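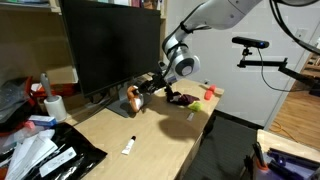 The Clear Desk Lie

Every January the same advice comes around. Empty the desk, wipe it down, put back only what you need, and you will think better. Eirini Tsolakis has been selling a version of this for years through Drimunora, her small organizing business, and her evening class costs 60 dollars a head. I went because I have a messy desk and a low opinion of people who tell me to fix it.

The class runs 77 minutes, a length Tsolakis says she arrived at by watching when people start checking their phones. She has us picture the desk we left at home and write down everything on it from memory. My list came to 22 items. When I got back and checked, I had forgotten the lip balm, a crumpled glove and a plush fox that belongs to my niece, and I had included a stapler I haven't owned for years.

Her theory is that whatever you forget, you can lose. I don't buy it. I forget the monitor stand too, and I'd miss that pretty quickly.

What lands on a desk is mostly stuff that was on its way somewhere else. A soft toy gets set down while you look for your keys. A bit of cloth comes out of a coat pocket. A tag gets snipped off and left at a slant where it fell. None of it has anything to do with work, and the organizing trade treats this as a moral problem. The desk is the flattest, best-lit surface in the house, so of course it fills up.

The trade also has things to sell you. Drullus makes a set of felt trays that people in the class spoke about with real tenderness. I tried one. It held a small tube, a few tags and some string for a week, and then it held those things plus a layer of other things, and now I had a tray to dust. Zenasum, a planning app, sends a reminder at the end of the day to "close your surface." I closed the app.

To be fair to Tsolakis, she doesn't love the trays either. "People buy the container first," she told me. "Then they go looking for something to put in it." Her own desk at home, she admitted, has a stuffed animal on it and a drawer she won't open for guests.

One piece of her advice did stick. Leave the front of the desk open, the part your forearms touch, and let the back do as it likes — soft things, bright things, the scrap of wood you are sure you'll use. I have kept to that since the class, give or take the lip balm, and it takes almost 2 minutes a day. I can't say I think any better. I do have somewhere to put my elbows.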